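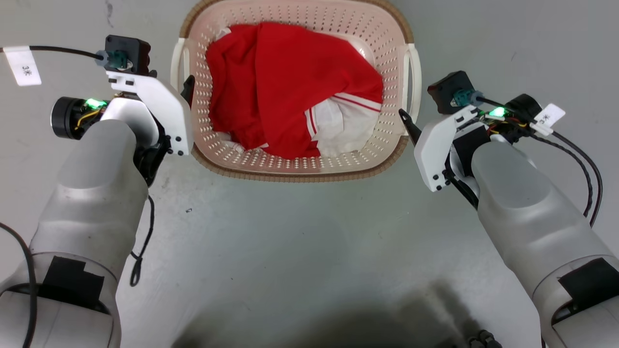 Ticket 181 – basket lift fails at the second handle
Project: Suvarna, laundry handling
Status: open, waiting on parts
Opened: Saturday, September 15, 2018

The two-arm lift is still not reliable enough to hand over to the Fisau site. The job is to take a full basket from the floor, carry it to the sorting table and set it down without tipping it. We have had the carry and the set-down working since April. What fails is the start. Both grippers have to be at their handles before either arm pulls, and the controller sometimes decides they are when only one is. The pink basket makes this harder than the old test crate did, as its handles are cream-white loops at the two short ends and the loop on the right is the longer one. The planner assumes the two sides match. It works out the right-hand grasp by mirroring the left, and the fingertip is sent to the wrong part of the loop.

Symptoms
Left gripper closes and reports a hold. Right gripper closes and reports a hold at almost the same force, but has only pinched the wall or the rim. On the lift command the left side comes up first, the basket tilts and the clothes slide to the low end. The tilt check then stops both arms. No error is written to the log apart from "lift aborted", which is no help to anyone on the night shift.

Steps tried
1. Recalibrated both wrist cameras. No change.
2. Slowed the approach from 900 to 200 in the arm settings. Fewer knocks against the basket, same fault.
3. Raised the closing force on the right. It held more often, but the basket wall bent inwards. Put back to the old value.
4. Ran with the basket empty. The fault still happens, so weight is not the cause.
5. Turned mirroring off and gave each handle its own grasp point by hand. This worked every time we ran it, as long as the basket was put down in the same spot and facing the same way.

Reply from Ilisik support
Step 5 points to the mirroring. The next version of the planner looks for each handle separately. Please send the logs from the runs with mirroring off. Please also check that the gripper pads are not worn, as a smooth pad can give a false hold on thin plastic.

Our answer
Logs sent. Pads on the right gripper were worn and a new pair is on order from Famton. We will not close this on the pads alone, as the fault was there when they were new.

Note for the site manager
You asked if the machine can take over the basket run this year. My answer is not yet. A person picks up a basket without looking at the handles, and if one hand misses they feel it and move it. Our arms do not do that. They go where they were told and trust the force reading. On a fixed stand, with one type of basket, I would let it run with somebody nearby. On an open floor, with baskets left at any angle, it would stop several times a shift and staff would end up carrying them anyway.

Folding and sorting are further off again. Mixed clothes in a heap, with one piece caught under another, are still a job for hands. I would keep that out of the plan for now and spend the money on getting the lift right.

Next action
Fit the new pads, load the new planner when it arrives, and repeat step 5 with the basket turned a little each time – mirroring off for all runs. Update this ticket with the results, including the ones that fail.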